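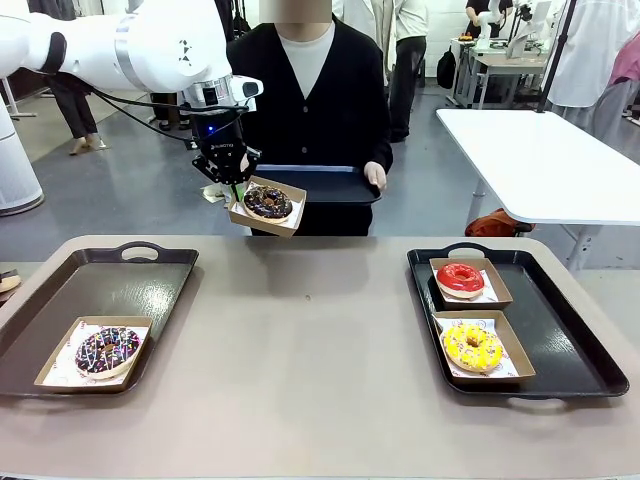

Donut mit Schokoglasur und bunten Streuseln in brauner Papierschale

Glasur schwitzt, Streusel färben aus, Schale zieht Fett

Eingestellt von Isla Dunstan am 23.6.22, Rubrik Backen und Ausgabe

Für das Sommerfest in Zusow im Juli sind 565 Donuts mit Kakaoglasur und Zuckerstreuseln bestellt, einzeln in Papierschalen. Beim Probelauf gab es drei Fehlerbilder:

1. Nach dem Herausnehmen aus der Kühlung bildet sich Feuchtigkeit auf der Glasur, der Glanz geht verloren.
2. Die Streusel bluten aus, Rot und Blau zuerst. Nach zwei Stunden hat jeder Streusel einen Hof.
3. Die Schalen zeigen unten Fettflecken, die bis auf das Serviertablett durchgehen.

Glasur: Kakaofettglasur aus dem Block, im Wasserbad geschmolzen, Temperatur nicht gemessen. Kühlung bei 4 °C über Nacht, offen auf Blechen. Ausgabe im Zelt, beim Probelauf waren dort fast 30 °C. Schalen: ungestrichener Kraftkarton, Karton zu 1000 Stück, von Griffiths. Lässt sich das ohne Wechsel der Glasur beheben?

Elfriede Seidel

Punkt 1 und 2 haben dieselbe Ursache. Ware mit 4 °C in warmer, feuchter Zeltluft liegt deutlich unter dem Taupunkt, also kondensiert Wasser auf der Oberfläche. Das Kondensat löst Zucker und Farbstoff an. Abhilfe:

Hefedonuts ohne Füllung gar nicht erst kühlen. Trocken und abgedeckt bei 16 bis 18 °C lagern, am Tag der Ausgabe glasieren. Gefüllte Ware ist ein anderer Fall, da richtet sich die Lagerung nach der Füllung.

Muss gekühlt werden, dann in geschlossenen Kisten. Die Kisten bleiben beim Temperieren zu, bis die Ware Raumtemperatur erreicht hat. Das Wasser schlägt sich dann außen an der Kiste nieder.

Glasur mit Thermometer verarbeiten. Der Bereich steht auf dem Datenblatt, bei Fettglasuren meist zwischen 40 und 45 °C. Kein Dampf aus dem Wasserbad in die Masse. Streusel aufbringen, solange die Oberfläche noch klebt, aber nicht mehr fließt.

Bei den Streuseln auf fettummantelte Ware achten, im Handel oft als »feuchtestabil« geführt. Das Ausbluten wird damit langsamer, ganz weg ist es nicht.

Zu Punkt 3: Ungestrichener Karton hat keine Fettbarriere. Entweder Schalen mit Barriere bestellen oder Zuschnitte aus Pergamentersatz einlegen. Außerdem das Gebäck nach dem Frittieren lange genug auf dem Gitter abtropfen lassen und erst ausgekühlt einsetzen.

Finbridge

Einlegepapier reicht. Bedrucktes nur, wenn es für Lebensmittelkontakt ausgewiesen ist, Zeitung geht nicht. Wir nehmen 11 x 11 cm, größer steht über und klebt an der Glasur. Streusel würde ich weglassen.

Isla Dunstan

Danke. Donuts sind ungefüllt, die Kühlung entfällt damit. Streusel sind bestellt und bleiben. Frittiertemperatur war übrigens 165 °C, vermutlich zu niedrig, das erklärt einen Teil des Fetts. Zweiter Probelauf mit 175 °C und Einlegepapier.

Ähnliche Beiträge
Fettglasur bricht beim Schneiden
Pergamentersatz oder Backpapier als Einlage?
Taupunkt im Verkaufszelt abschätzen
Hefeteig über Nacht: Gare bei 5 °C
Frittierfett: Wechselintervall und Prüfstreifen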